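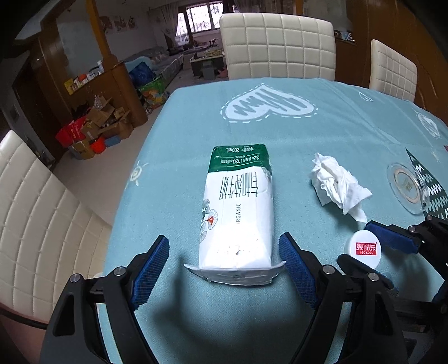

I've been meaning to write about porridge for ages, and as it's 27 January 2023 and the kitchen window has had frost on it all week, I don't think there'll be a better moment.

I grew up on the instant sort, the kind that comes in a sachet and sets like grout if the phone rings. It put me off for years. Then in September I went to stay with my friend Jonalyn Dagdag up in Tarnness, and on the first morning she handed me a bowl of something so creamy and so gently salty that I went back for seconds before I'd got my shoes on. I've been trying to make it at home ever since, with mixed results and a good many saucepans left to soak.

Her way is to soak the oats overnight in cold water, just enough to cover them. In the morning she adds milk and a pinch of salt and puts the pan on the lowest heat she can manage, and then she stands there and stirs, usually with the radio on and a cup of tea going cold beside her. I asked how long it takes and she said “until the news finishes”, so I can't help you much there! I buy my oats from the little mill shop at Prallaton, who sell a medium pinhead that's just right (the coarse one is lovely too, but you'll want to be up early for it). I weigh out 100 grams for the two of us and there's never any left.
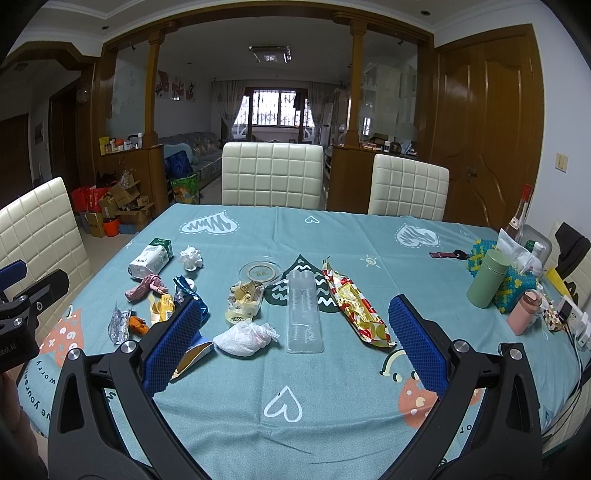 Can you freeze cooked porridge? It freezes very well in small tubs, and if you warm it slowly with a splash of milk it comes back nearly as soft as it was on the first day.

Toppings are where my household falls out. I'm a brown sugar person, put on while it's hot and left alone until it turns to syrup round the edges. My husband likes stewed apple, and a lot of it. Our neighbour Yoshinori Oda came round for breakfast at New Year and asked, very politely, whether we had any soy sauce – and a soft egg, if it wasn't any trouble. I'll admit I watched him eat it with some suspicion, but I tried it myself the next morning and I've had it that way a few times now. A bit of spring onion on top is nice as well.

I did try it in the slow cooker, on the advice of an old recipe book I picked up in Khoury's on the high street. Page 104, if you happen to have the same one. It came out brown round the outside and thin in the middle, and the dish took two days to get clean, so I've gone back to the pan.

Next I'd like to have a go with barley flakes, as Jonalyn swears by a handful of them mixed in with the oats. If anyone has tried it, do leave a comment and tell me whether they need soaking too.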